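Marking one more alleged improvement in my house: the black tablecloth. I was told it would "ground the room". Long thread, get a cuppa.

Background for anyone new. We painted the back room in March, a greyish blue Xiomara Ferreira picked from a Prerdale card with 753 colours on it, at least 100 of them this one. Fine. I got used to it.

Then came the theory. Xiomara reckons one plain bowl on a black cloth against a cool wall looks "considered". I reckon it looks like somebody forgot to bring the salad.

I asked what was meant to go in the bowl. Nothing, apparently. Lemons are over. Pine cones are over. I have owned a fruit bowl my whole adult life and never once been told the fruit was the problem.

Anyway, the table with the bowl, two views. Judge for yourselves.

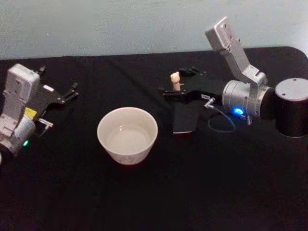
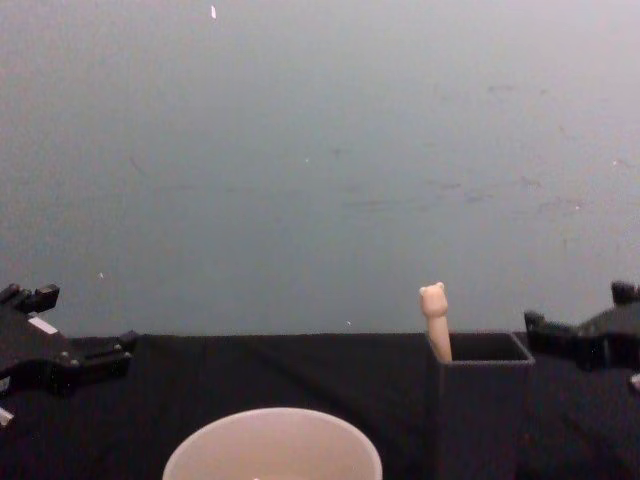 Black cloth, grey-blue wall, both times. Pale bowl in both as well, cut off by the lower edge in the second.

I'll give the bowl this much: it's the one thing your eye can find. White on black will do that. So will a dinner plate, and I already had 10 of those.

It's ceramic, plain white outside, a bit speckled low down on one side. Xiomara calls the speckle character. The Delacroix shop called it a second and still wanted full price – I queried this at the counter and got nowhere.

Now the cloth. The label says "easy drape". Look at the second photo and tell me those creases are easy. I ironed it on the setting it asked for, then on the one above, then gave up and had a biscuit.

Alistair Innes says leave it a fortnight and gravity does the work. Alistair also told me the lawn would come back on its own. The lawn has not come back.

And the wall! The paint was sold to us as scrubbable. There are smudges and scuffs right through the middle of it, plus a few little white flecks. Wirkora's help page suggests a damp sponge and "light circular motions". I did nearly 2 hours of light circular motions on the hallway, same paint, and all I got was a shinier scuff.

A darker colour hides marks, they said. Which marks? I'd like a list.

Paloma Yazzie wants to know if black shows crumbs. I haven't been game to eat toast in there, but I have a fair idea.

So where I've landed: the bowl can stay if it's allowed to hold mandarins. The cloth is on probation. The wall gets another coat when someone other than me feels like moving the furniture.

Xiomara has just replied to say I should try a runner. A runner, on top of the cloth, on top of a perfectly good table. Muting this for the arvo.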